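Clasificador de mesa Serrano

El clasificador de mesa Serrano es un montaje de automatización de construcción doméstica, desarrollado en el taller compartido de Durnley y documentado en su cuaderno técnico a partir de abril. Consiste en un brazo articulado con pinza de dedos paralelos que recoge objetos de uso corriente y los deposita en recipientes abiertos. El nombre designa también el programa de control, que se distribuye por separado.

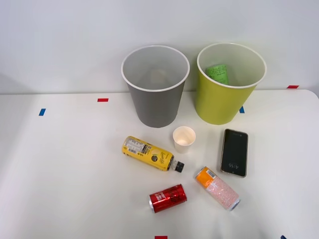
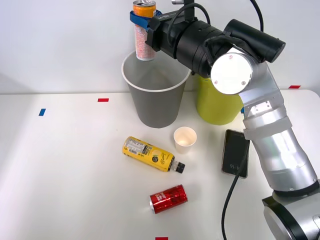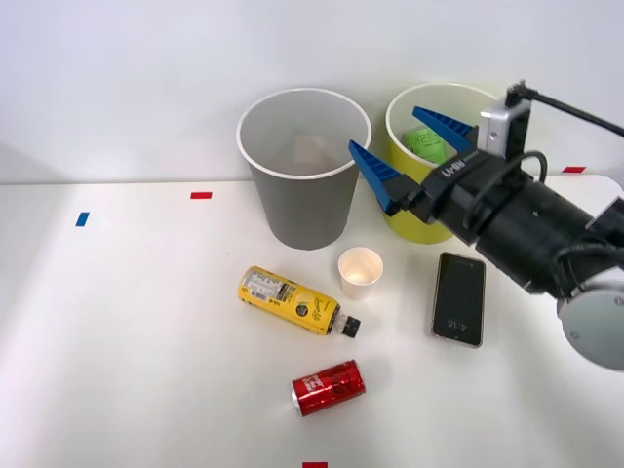
Superficie de trabajo, con los dos recipientes al fondo.

Antecedentes

El proyecto deriva de Lillum, un alimentador de piezas para una fresadora pequeña que el mismo taller abandonó por falta de repetibilidad. De Lillum se conservaron la fuente de alimentación, el protocolo de mensajes y parte de las rutinas de parada. El resto se escribió de nuevo. La primera versión de Serrano carecía de visión y trabajaba con posiciones fijas introducidas a mano; cualquier desplazamiento del objeto superior al ancho del dedo terminaba en un agarre fallido.

Construcción

El tablero es de color blanco mate o satinado, según la unidad. Los autores desaconsejan las superficies muy pulidas — los reflejos degradan la segmentación de latas y botellas — y recomiendan iluminación difusa. Las referencias de posición se marcan con tiras cortas de cinta adhesiva de color, que sirven para reponer los objetos entre ensayos y para comprobar que el tablero no se ha movido respecto a la base.

Los dedos se imprimen en el propio taller. El cuaderno recoge 8 revisiones de la geometría, de las cuales solo las 3 últimas admiten cilindros finos sin deformarlos. El material recomendado es un filamento flexible de la marca Savley, aunque se citan resultados equivalentes con otros. La fijación al cuerpo de la pinza se hace con tornillería métrica corriente.

El cableado externo es el punto débil del diseño. Debe dejarse holgura suficiente para el giro completo de la muñeca y evitar que el bucle descienda por debajo del plano de los dedos.

Control

Cada ciclo se divide en aproximación, cierre, elevación, traslado y suelta. La cámara trabaja con una altura de imagen de 480 píxeles, suficiente para estimar la orientación de un objeto tumbado. La suelta se ejecuta con el extremo inferior del objeto a la altura del borde del recipiente o ligeramente por debajo; desde alturas mayores, los envases ligeros rebotan.

Los objetos tumbados se agarran de forma transversal al eje mayor. Los vasos de papel exigen un límite de fuerza propio, fijado en un archivo aparte. Los objetos planos, como un teléfono, figuran en la lista de exclusión: el programa los trata como obstáculo y no planifica agarres sobre ellos.

Resultados

El cuaderno de Durnley registra 669 ciclos con la versión actual. La mayor parte de los fallos corresponde a errores de orientación en latas cortas, seguidos de roces con el borde del recipiente durante el traslado. No se publicaron tiempos por ciclo.

Véase también: Lillum (alimentador); Pinza de dedos paralelos; Calibración mano-ojo.

Compartido 8 veces · 3 comentarios

Comentarios

tornillo_flojo
En el apartado de control falta indicar si la calibración se repite al cambiar los dedos. Con la revisión anterior me daba un error de varios milímetros.

mgz
Sí, hay que repetirla. La longitud del dedo entra en la transformación de la herramienta, está en el archivo de configuración de la pinza.

banco_norte
¿Alguien ha probado el límite de fuerza de los vasos con vasos de plástico fino? Los míos se abollan igual.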